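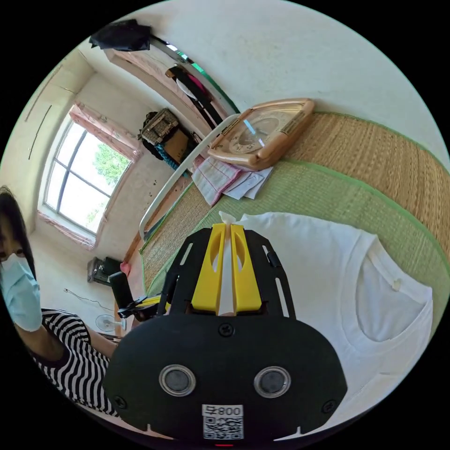 Sourdough in a cold kitchen – what do you all do?

brundo_bakes
Hi everyone! My kitchen sits in the low 60s until April and my loaves keep coming out tight and gummy. I've been using Tanko Chukwu's recipe (the one my sister swears by), which says 4 hours on the counter and then into the fridge. Should I just wait longer, or warm things up somehow?

gollus43
Oh, I feel for you, my March loaves were little bricks for years! I put the dough in the oven with only the light on and it perks right up. Check it now and then though, mine crept past 80 one afternoon and went to soup.

Skunutley
I'd leave the oven out of it, sorry gollus. Slow dough tastes better, and 4 hours in a chilly room is nowhere near enough. Give it all day if it wants all day and go by the dough – domed on top, a bit jiggly, bubbles down the side of the bowl.

gollus43
All day is lovely if you're home all day! Some of us have supper to get on the table.

mrs_okafor
You can meet in the middle, dears. Warm water in the mix, then a folded towel over the bowl. And feed your starter the night before, mine sulks terribly if I forget.

brundo_bakes
Thank you all so much! Trying the warm water and towel tonight, and I'll bake it 30 minutes with the lid on as usual.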